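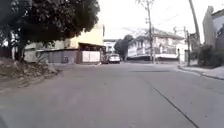 **Nurkby, September.** The Nurkby mill is pleased to share the first full results of its wood chip storage trial, a project that has kept our yard crew, our lab and a good many patient neighbors busy through four seasons. We are grateful to everyone who stood beside a chip pile in January with a thermometer, and we think the findings will be of real use to other mills that buy, store and pulp birch.

The trial was carried out with Skudusis, the forest products laboratory that has tested our incoming wood for years, and was named Cindimon by the yard crew, after the color the chips turn when they have been sitting a little too long. The name stuck, and it is now on the cover of the report.

Birch chips are often held outdoors for weeks or months before they go to the digester. Some storage is helpful, as the resins and fatty materials in fresh wood can cause sticky deposits on screens and felts, and these break down with time. Too much storage costs the mill wood, brightness and yield. The question that our purchasing and pulping people have argued over, in a friendly way, for as long as anyone can remember is where the line falls, and whether it falls in the same place in July as it does in February.

To find out, the Cindimon team built 6 test piles over the course of a year, all from the same supply area and chipped on the same line. Mesh sample bags were buried at different depths in each pile as it went up, and were dug out again on a set schedule. Altogether, 836 samples went to Skudusis to be measured for moisture, wood density and extractives, and a portion of them were cooked into pulp in small laboratory digesters.

The summer piles warmed quickly and did most of their useful seasoning early. In the longest summer trial, extractives had dropped by 82 percent of the total reduction seen over the whole storage period before the pile was halfway through its stay. After that point the chips went on losing density and darkening while giving very little back in return. The winter piles behaved quite differently. Their outer layers stayed cold and changed hardly at all until spring, while the chips at the center warmed slowly and kept on seasoning at a gentle pace. Anyone pulling chips from a winter pile is therefore working with two rather different materials, and the report has a long chapter on how best to blend them.

Pile height mattered too, and more than we had expected. Taller piles held their heat for longer and showed more dark, acidic chips at the core. The team recommends lower piles in the warm months, even where this takes up more of the yard, and a strict habit of using the oldest chips first.

The mill has already begun to change its ways. Summer piles at Nurkby are now shorter and are turned over sooner, and the winter reclaim pattern has been redrawn so that core and outer chips reach the screens together. Pulp from the new routine has been running on our main line since spring, and our operators tell us that they are spending less time washing deposits off the screens, which is a part of the job that they were very happy to see shrink.

The next stage will look at steaming. Estrella, which supplied the temperature probes and the data loggers for the first trial, will provide a small presteaming vessel so that stored and fresh chips can be treated side by side before cooking. We would like to know whether a short steaming can do some of the work that we now leave to the weather, particularly in the cold months when the weather is in no hurry.

The full report runs to 235 pages, including the complete moisture and density tables, the sampling plan and drawings of the mesh bags, which several visiting mills have already asked about. A shorter summary in everyday language has been prepared for loggers, chip haulers and woodland owners who supply the mill. Both can be requested free of charge from the Nurkby mill office, in print or as a file, and we will be glad to answer questions about either one.

Mills, schools and growers who would like to see the test piles are warmly invited to get in touch with the office and arrange a visit. Tours begin at 10 a.m. at the wood yard scale house and take in the chip line, the piles and the sample room. Sturdy shoes are needed, and hard hats and safety glasses will be provided. There will be coffee afterward for anyone who would like to stay and talk about wood chips for a while longer.

**For more information:** Nurkby mill office, wood supply desk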